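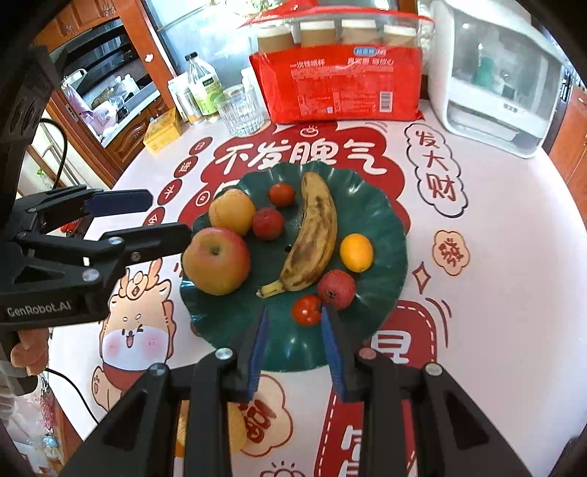 Hand-held gripper demonstration is a method of teaching a robot a manipulation task in which a person performs it with a gripper in each hand. Hervé Gilbert described a two-handed form in May, using fruit and a plate.

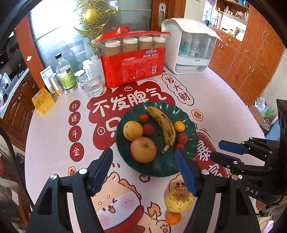 Recorded finger motion and opening width are mapped to the arms of the robot. In remote control, by contrast, the operator drives the arms directly. The Tredura set holds 3918 demonstrations, each limited to 30 seconds.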